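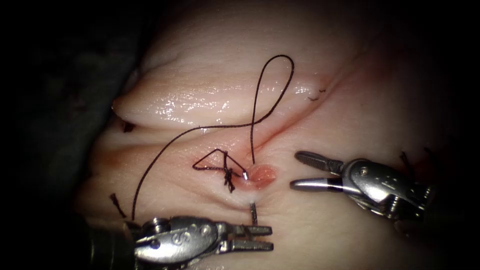
When must a training instrument be withdrawn from use on the suturing bench?

It must be withdrawn once its recorded uses reach 61, or earlier if the jaws fail to close evenly at the start-of-session check.

Ticket 3413, Tresport site
Opened: November 18, 2020
Status: Closed

The use counter did not match the written log. Eluned Prosser corrected the log under rule 466. Both records must be signed before the next session.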